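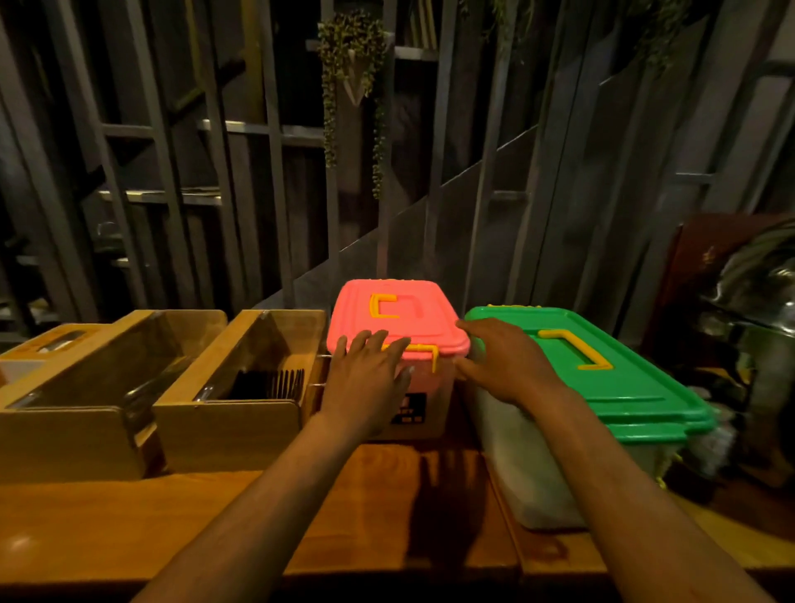
Pink lid, yellow handle. The green one is its neighbour.

Moving the whole kitchen into boxes before we let the house: how far did you go?

ilska_attic
July 25, 2020
Hello all, long-time reader, and I do go on a bit, so put the kettle on. We're letting our house for the winter from December while my husband works up north, and the agency (Jukstead, if anyone has dealt with them) wants the kitchen cupboards emptied of everything personal. Fine, I thought, one afternoon! Well. I have lived here 12 years and I've started with the baking things, and I am already on my knees. Do you clear every last thing, or do you leave the tenants the spices, the flour tins, the good tea towels? My sister says strip it bare. My mother-in-law says it is rude to let people walk into an empty larder. I'd love to hear from people who have done it, and what you wished you'd left or taken.

gonzalo_g
Welcome! We let ours through Jukstead two winters running and I'd side with your mother-in-law, up to a point. Salt, oil, a box of tea, washing-up liquid, and a roll of bin bags under the sink. Our first tenants wrote us such a lovely card about the tea. Everything open went to the neighbours, though, because you don't want to come back in spring to find moths in the semolina (ask me how I know).

Åsmund Aasen
I'm afraid I disagree with Gonzalo. Leave nothing that can be eaten. We left a full spice rack once, and when the deposit was being settled there was a long and rather silly argument over a jar of saffron. It wasn't worth the emails. Empty cupboards, wiped down, with plain lining paper, and everybody knows where they stand.

gonzalo_g
Who leaves saffron, Åsmund!

Åsmund Aasen
My wife does. We have talked about it since.

itziar_u
Could I put in a word for the boring bit, which is the list? When I let my mother's flat in Mateos I wrote down what went into each box, taped the list inside the lid and kept a second copy in my handbag. It took a whole evening and I grumbled all the way through, but when I needed her fish kettle in a hurry I knew which box it was in. Do mind the weight as well. I filled one with cookbooks and had to take half of them out again on the stairs.

ilska_attic
Oh, this is all so helpful, thank you! Itziar, I've pinched your list idea already. I have gone for boxes with lids and handles, since the cardboard ones from our last move went soft in the loft and I cried over a christening shawl. I'm leaning towards Gonzalo on the tea. Has anyone paid for storage? Vudero quoted me 3,597 for the whole winter, and I had to sit down.
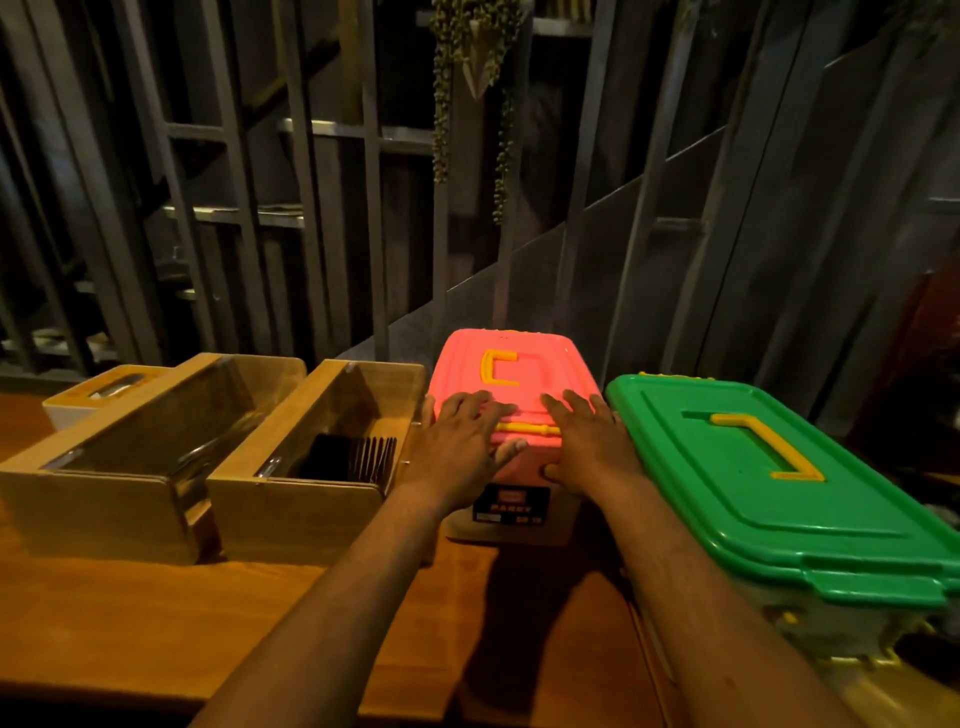

The coral-pink box again, lid on.

telmo_p
That's steep for a kitchen! I'd have a word with them, as they quoted my brother 1,056 for a small unit over the same months and he got a sofa in there. Ask whether the price includes the insurance, and ask if they have anything on the upper floor. Otherwise one locked cupboard at home does very nicely. Our agent was happy as long as it was written into the inventory.

Åsmund Aasen
A locked cupboard makes tenants curious. I'd rather have everything out of the house, even if it costs a bit.

itziar_u
I had a locked cupboard for 2 years and not a soul touched it, Åsmund. Most people are only after somewhere to put their own plates. Ilska, do ring Jukstead before you pay for anything and ask what they'll allow in the loft.

ilska_attic
I'll ring them in the morning. And what does one do with half a sack of bread flour?

gonzalo_g
Bake, and invite the street round.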